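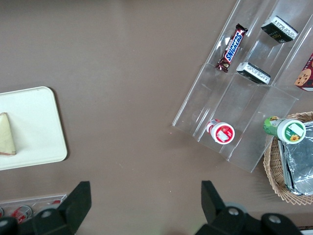
Home Boards Kitchen & Table New Posts Log In

Snack table setup for the Movcombe open house, tray or tiers?

plodder21
Monday, December 18, 2023
Okay, I am way too excited about a snack table but I've finally got the clear tiered organizer working and I love it! Candy bars and the little boxed stuff go on the steps, and the fresh food goes on a white tray off to the left with plenty of bare table in between. I tried it first with everything shoved together in the middle and people kept reaching over each other. Now you can grab a Snickers without putting your sleeve in the tray food.

Still undecided on whether the bread basket stays. It's a round woven one and I think it warms the whole table up, but my sister says it eats space. Opinions please, I have until Thursday.

villanueva_kitchen
Keep the basket!! Clear plastic and white trays look like a break room all by themselves. One woven thing and it's somebody's house again.

Hakis614
Going to disagree. Baskets are crumb machines. Every weave I've owned has had last year's toast in it, and you can't wash them properly. I'd put bread on a second tray and be done.

villanueva_kitchen
So line it with a napkin? Shake it out over the sink after? I've had mine since my first apartment and it's fine.

Hakis614
The napkin bunches up and then you're looking at a bunched up napkin. I said what I said.

plodder21
Ha, okay, I ran it again this afternoon with the basket way out at the left edge and the sandwich tray at an angle closer to the front. I like the angle a lot more than I expected. Square to the table it felt like a cafeteria.

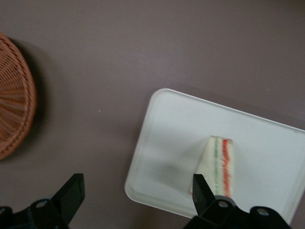

tess_bakes
How far ahead can I cut triangle sandwiches if I want the bread to stay soft?

Oľga Rusnák
About two hours if they're covered with a barely damp paper towel and then plastic wrap, kept in the fridge. Fill them the night before if the filling isn't watery, leave the crusts on, and trim and cut in the morning. Egg salad holds up great. Tomato, forget it.

tess_bakes
Perfect, thank you! I've been trimming first all these years.

marv_plodalstead
Can I put in a word against tiered organizers in general? We used one at the Plodalstead library sale and the back row never got touched. People take what's in front. Ours ended up with a whole top step of granola bars and an empty bottom one by noon.

plodder21
Depends what goes up there I think? If the good chocolate is on top they find it — believe me.

Hakis614
marv is right about kids though. Anything on the top step, they'll lean on the front to reach it, and those acrylic ones slide. Get the little rubber feet from the hardware store, a pack was under five bucks last time I looked.

marv_plodalstead
Rubber feet is a good tip. Ours skated all over.

Oľga Rusnák
I turn mine a bit so one corner points at the guests. Then you can get at it from two sides and the line moves along. And wipe it with a soft cloth, paper towels scratch the plastic over time.

plodder21
Turning it is staying, definitely. Basket is still up for a vote, currently two for (counting me) and one very grumpy against.

Hakis614
Not grumpy. Just tired of crumbs.

villanueva_kitchen
Post the final menu when you've got it! I want to steal the egg salad.

We use cookies to remember your login and board settings. Accept Manage

Contact the moderators | © 2023 Movcombe Table Talk | Back to top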